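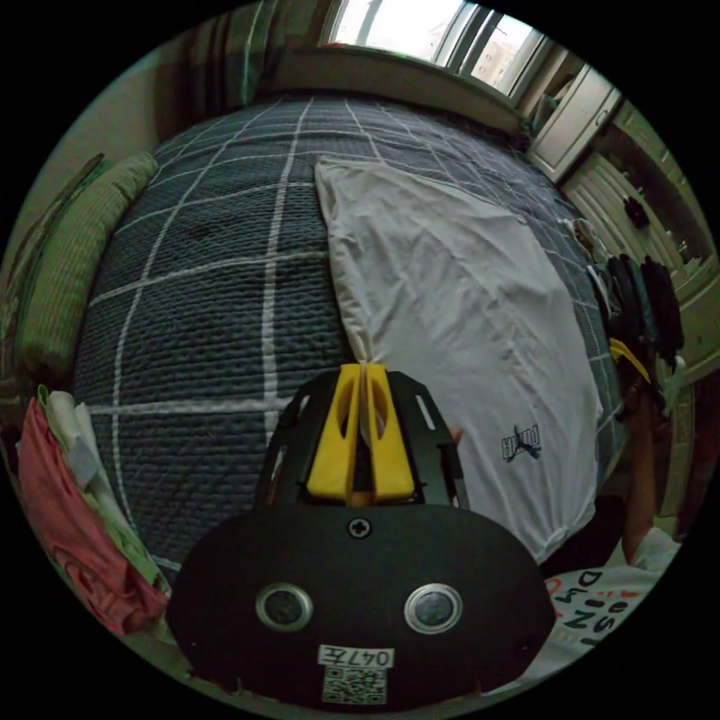
The Great Folding – 10/15/21

Dear diary, I folded everything. Everything! The whole heap that has been living at the end of my bed since before the Flatham trip, and I enjoyed it so much that I'm writing this with a cup of tea going cold beside me because I want to get it down while I'm still pleased.

I started with the white T-shirts, which is where I always used to give up. A white T-shirt looks so easy and then you lift it by one corner and the whole thing twists up on you and the logo ends up back to front. The Puma one is the worst for that (soft, creased, no shape to it at all). But I spread it out on the big square-patterned cover and suddenly it clicked: the lines on the cover are a ruler! A giant ruler, right there under my nose every single night! Side seam along one white line, hem along another, sleeves in, fold up, done.

The pink things were folded already from last night, so I had a nice tidy pile to look at for encouragement, and I left the long green striped pillow along the side as a sort of wall.

The light was gray, all cloud over the apartment building across the way, but there was plenty of it. I do love this room in that kind of weather. You get the window and the long curtains and the whole bed to work on, and the wardrobe at the back waiting for its shirts.

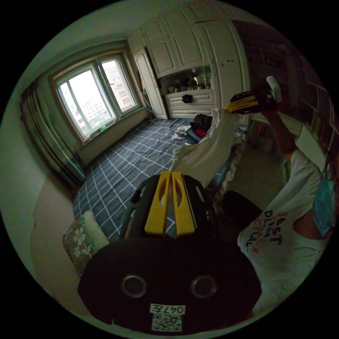 Bed, window, wardrobe, and the heap still at the far end.

I put on the Daludlow record and then played it again, and by the second time through I was down to the black things and the red one, which I'd been saving. Dark clothes are restful after all that white. You can't see the creases, so you stop fussing.

Here is the part I want to remember for next time. I used to fold each thing and carry it straight over to the wardrobe, back and forth, back and forth, and of course on every trip I found something else to do and never came back. Today I stayed put. Everything got folded first and nothing went anywhere until the bed was clear. It felt slow for the first few shirts and then it flew.

I also gave in and did the crumpled one in the middle twice. The first try came out like a pillow. The second I pulled flat from the shoulders, smoothed with my whole arm, and it behaved beautifully.

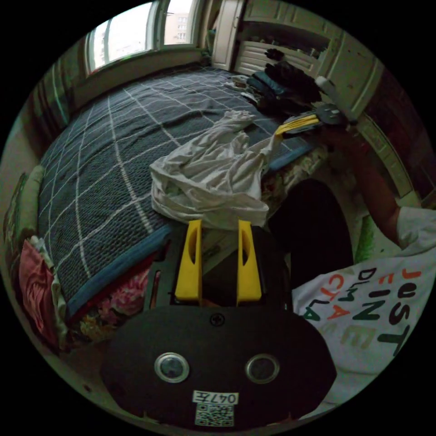 After lunch: the big cloth

Soup from the place next to Leemans, bread, back to work. I'd been dreading the big pale cloth all morning. It's more like wrestling a sail than folding, and when it's draped over the mattress one corner always wanders off to a point and hangs there. I shook it out, let it settle, found that corner and brought it up to meet its neighbor, and after that it was only halves and halves again. It makes such a good thick square! I put my face in it. Smells of the Ruto soap, the green bar I bought in July and have been rationing ever since.

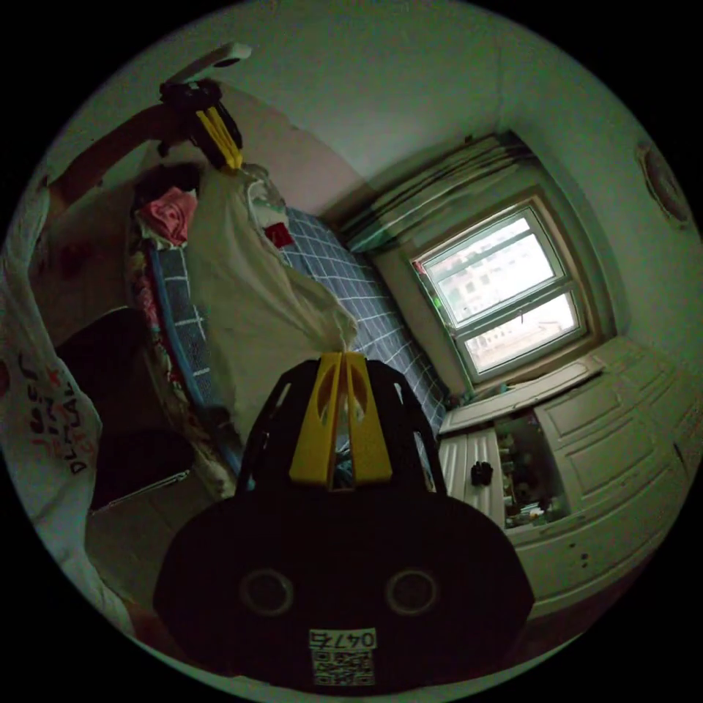 395 words so far – 2 min read

(I keep the word count in here now, it cheers me up to see a day get long.)

The flowery strip along the side of the bed is staying. I took it off for a minute to see and the room looked so plain without the red and the pink that I tucked it straight back in. The bunched pink piece up by the head of the bed I folded last of all, small, so it fits on the narrow shelf.

Total time, with soup, 261 minutes. Sounds awful written down, but 30 of those were me standing at the window doing nothing whatsoever and I don't regret one of them.

Tomorrow the sock drawer, if I'm still this keen. I want to try folding them in half and standing them up in rows – and I need a box for it, so I'll look under the sink before I go and buy one. Also write to Flatham about the blue scarf I left there. Also more soap.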